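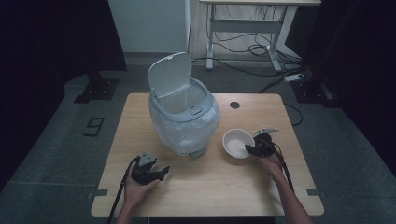
Bin up on the table, lid open, fresh bag in. The little white bowl is next.

How I clear up after a snack table without making a bigger mess

I used to think clearing a table was something you just did. Then I spent most of September helping with the lunches at our shared workspace on Giltis Street, and I got so tired of carrying drippy bowls across a carpet that I finally worked out a system!

Step 1. Bring the trash to the table. If you have a small bin with a hinged lid, set it right up on the tabletop (wipe the bottom first, please). Carpet and leftover soup don't mix, and the fewer steps you take holding a bowl, the better.

Step 2. Put the bag in properly. Shake it open, push it down to the bottom, and let plenty hang over the outside. If your bin has a rim that snaps down over the bag, use it. I buy the 13 gallon bags for the kitchen and they're way too big for a little bin, so they puff out all over the place. Works fine, looks silly. You can tie a knot in the slack if it bugs you.

Step 3. Sort before you toss. I make two groups, stuff that gets washed and stuff that gets thrown out. My friend Brenda Jara once tipped a whole tray into the bag and we had to go fishing for her good cereal bowl, so now I pull the real dishes off to one side first.

Step 4. Scrape, then drop. Food goes in first, then the bowl.

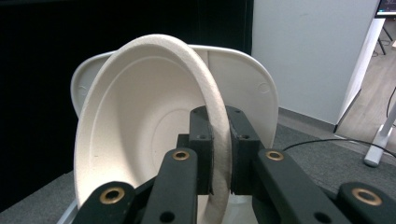 Paper pulp bowls are my favorite for this kind of lunch because they're stiff enough for chili and you can grab them by the rim with your fingers out of the food. Hold one sideways over the bag and give it a tap. If you have a compost pickup that takes them, keep a separate bag going, but check your local rules (ours changed on me once already). They nest nicely too, so stack the scraped ones before they go in and you'll fit a lot more per bag. We bought a case of 300 and I'm still working through it.

Step 5. Wipe last. Warm water, a drop of dish soap, and a dry towel right behind it if your table is wood. Get into the rounded corners, and go easy near any cord hole so the crumbs don't get pushed down in there.

Then close the lid and put the bin back on the floor before somebody sets their coffee next to it.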